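Washing woollens by hand when the machine can't be trusted
======

I shrank my first good jumper in February, at eleven at night, on a setting called Delicates. It went in as a medium and came out fit for a teapot. I have washed my knits by hand ever since, and what follows is the method I've ended up with after 17 jumpers and one cardigan I would prefer not to discuss.

You'll need a basin or a clean sink, some wool wash, two large towels you aren't fond of, and an hour in which you don't expect to answer the door.

## Before any water

Read the label. If it says dry clean only, you may carry on at your own risk, as I generally do, but don't write to me afterwards.

Then look the thing over in daylight. Check under the arms, at the elbows, and wherever ribbing joins plain knitting. A small hole goes into the basin as a small hole and comes out as a talking point. Catch any loose stitches with a bit of thread first, even if your sewing is as bad as mine.
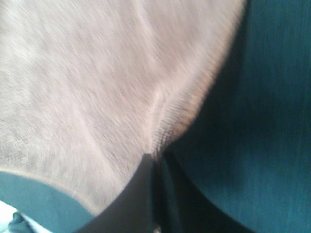

*Pale knit, with a bit of ribbing.*

Do up buttons. Undo zips halfway, then change your mind and do them up too, or they will chew whatever is nearest. Turn the garment inside out if it's prone to bobbling.

## The wash

1. Fill the basin with cool water. If your hands find it pleasant, it's a little too warm.
2. Add the wool wash before the wool. I use Zestwood, a capful for a single jumper. More soap means more rinsing and nothing else.
3. Push the jumper under and hold it there until it stops trying to float.
4. Squeeze gently for a minute or so. No rubbing, no wringing, no swishing it about like a pub landlord with a bar towel.
5. Leave it for twenty minutes. Go away. It doesn't need company.

Dark colours will let go of some dye the first time. The water looks dreadful and the jumper looks exactly the same, so pour it off and carry on. Don't put anything pale in afterwards without wiping round the basin. I have a cream scarf that can tell you about this.

## The rinse

Drain the basin with the jumper pressed against one side. Never lift wet wool by the shoulders, unless you want sleeves that reach your knees. Get both hands underneath and carry it like a sleeping cat.

Use water of the same coolness for the rinse. It's a sudden change that does the harm, along with rubbing, and between them they account for most of the doll's clothes in my bottom drawer. Two rinses usually do it. Three if you ignored me about the capful.

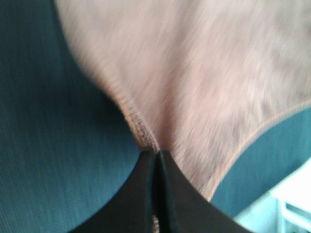
Juniper Rosenthal

## Getting the water out

Lay one towel flat, spread the jumper on it, and roll the pair up like a Swiss roll. Then kneel on it. This is the undignified part and also the part that works. Unroll, swap to the dry towel, and do it again.

I weighed a wet jumper once, out of spite, and it lost 254 grams to the first towel. The second took far less, but I still wouldn't skip it. In my flat it's the difference between dry tomorrow and smelling of pond by the weekend.

Small things such as socks, vests and knitted pants can be pressed in a folded cloth instead. Change the cloth when it stops taking anything up.

## Drying

Flat, always. Pull the jumper gently into the shape you remember it being, and be honest about the width. Line the sides up, pat the cuffs and hem together, and lay the arms wherever they look least like a crime.

Keep it off the radiator and out of strong sun. Turn it over after a night. A mesh rack speeds things up no end; mine is an Ivmont, it wobbles, and it has outlived two clothes horses. Without one, use a dry towel on top of a bed you don't need until tomorrow.

When it's dry, fold it. Hangers give wool little shoulder horns, and no amount of steam has ever got mine out completely.

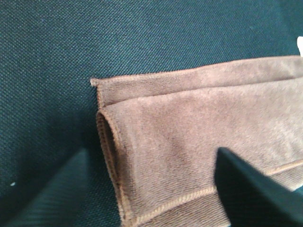
Keisha Dunleavy writes that I'm too hard on the machine: hers has a proper wool cycle, she spins at the lowest speed inside a zipped pillowcase, and she hasn't lost a jumper yet. She also thinks kneeling on towels is for people with younger knees, and that standing on the roll in clean socks does the job just as well.

I have tried the standing. She's right about that, and I'm still not using the machine.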